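October, 7:00 p.m.
Minutes taken by Saimi Ahonen
Filed under: Residents' Association > Minutes > Potluck & Social

Present: Martti Heinonen (chair), Saimi Saarela, Paavo Niskanen, Jasmina Omerović, Saimi Ahonen (minutes), and thirteen residents of the Droltton building, most of whom left after item 3.

1. Last month's minutes
Approved after Paavo asked that "shouted" be changed to "spoke up." The chair allowed it. Saimi Saarela, who had been spoken up at, abstained.

2. Shared dishes for the potluck
The chair opened the question of whether the association should own its serving dishes or go on borrowing them from people who then want them back.
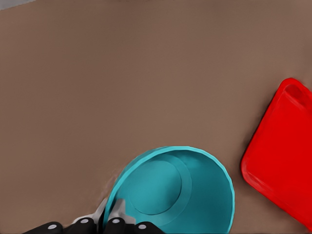
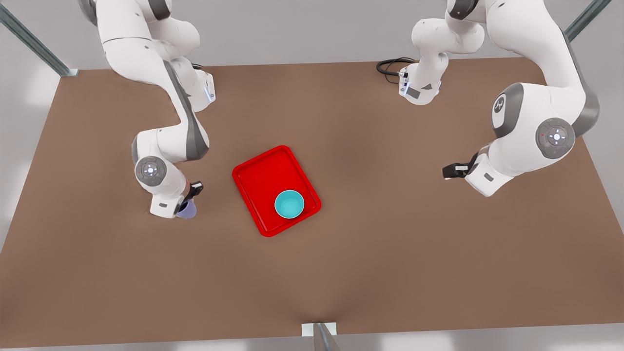
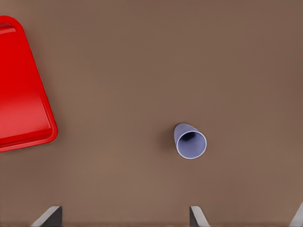 A bowl in teal, a tray in red.

Jasmina Omerović said that whatever was bought, it would be in somebody's kitchen by Christmas, and that she was still waiting for the return of a casserole dish she had last seen in the spring, full of her own lasagna. Two people looked at the floor.

Paavo proposed writing "Droltton" on the bottom of everything in permanent marker. Saimi Saarela asked if he had ever known a person to check the bottom of a dish before stealing it. Paavo said theft was a strong word. Jasmina said it was the right length.

Agreed: spend up to $125 on dishes, to be kept in the locked closet by the laundry room. Martti has one key. The other key is believed to be in the closet.

3. Menu
Last year's potluck produced nine potato salads and no dessert. A sign-up sheet was suggested. It was pointed out that there was a sign-up sheet last year, and that it said "potato salad" nine times. Saimi Saarela will assign dishes by floor. Residents of the second floor asked for it to be recorded that they do not wish to be salads again.

4. Music
Paavo offered his playlist, which has 39 songs on it. The chair thanked him and moved to item 5.

5. Cleanup
Those who come early set up, and those who stay late clean up. The meeting noted a sharp rise in interest in coming early. Held over.

6. Other business
The light in the bike room is still out. Mustonen has been called again and will come when they come.

Meeting closed at 8:40 p.m. Martti to look for the key.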